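Grosedico Opens Garment Repair and Reissue Service in Jatinby

JATINBY, 1st April – Grosedico, a textile reuse company, today opened a repair and reissue service for everyday clothing at its Acharya Street site. The service accepts knitwear, pants and children's clothes from households and from small laundries.
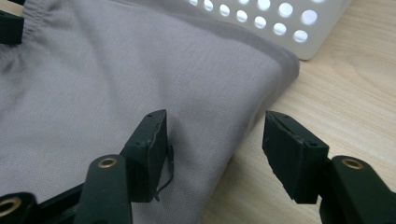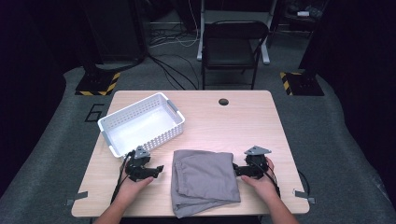 Gray fabric on a light wooden table.

Items are checked at intake for holes, failed seams and worn elastic. Those that can be mended are assigned to one of 3 repair grades, which set the price and the turnaround time. Grade 1 covers loose hems and missing buttons. Grade 3 covers full waistband replacement and panel work. Items that fall outside the grades are sent for fiber recovery.

A trial of the service began in January and took in 248 garments. Of these, 100 were returned to their owners after repair. The remainder were reissued through the Aslow clothing exchange or sent for fiber recovery.

"Elastic is the most common point of failure in the clothes we receive," said Thenmozhi Kandasamy, operations manager at Grosedico. "The cloth around it often has years of wear left."

The site has capacity for almost 1000 garments a month. Intake is by appointment, and clothing must be washed before drop-off. Leather, swimwear and padded coats are not accepted – a separate process for coats is under review.

Repair prices are posted at the intake desk and apply to all customers. Laundries sending mixed loads should request a batch form in advance.

Media contact: Darcy Paquette, Grosedico Press Office, Jatinby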